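3.2 Moisture uptake in edge-glued panels

Panels were stored at the Nendville site in an unheated room from February onward and weighed at the same time each morning. Each panel was made up of parallel strips bonded along their long edges with Barkix adhesive, then sanded on both faces. No oil or sealer was applied. Half of the 524 panels were stood upright on racks with air on both sides; the other half were laid flat in stacks, separated by spacers 3 mm thick.

Upright panels gained weight faster during the first 80 hours. After that point the two groups drew closer together, and by 200 hours the difference was smaller than the spread within either group. Cupping followed a different pattern. It was greatest in the flat group, mainly in the top panel of each stack, where the upper face was open to the room and the lower face was partly shielded. Strip color was recorded but showed no link with weight gain – darker and paler strips from the same batch behaved alike. The Mistodska batch was cut from wider stock and is treated separately in Section 3.4.
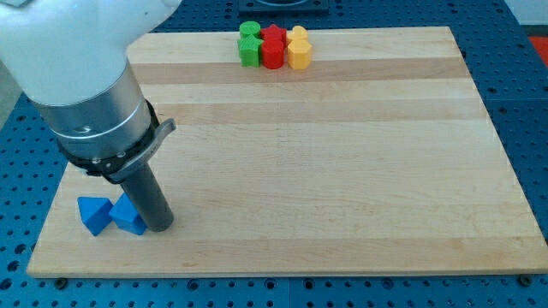

Figure 3. Light-colored wooden panel built up from parallel strips.

Open joints were rare in both groups. Where they did occur, they began at the panel ends and ran inward along a single glue line. End grain takes up water much faster than the faces, so the ends swell first and load the joint unevenly. Coating the ends before storage would likely reduce this effect, but coated panels were not included in the present test.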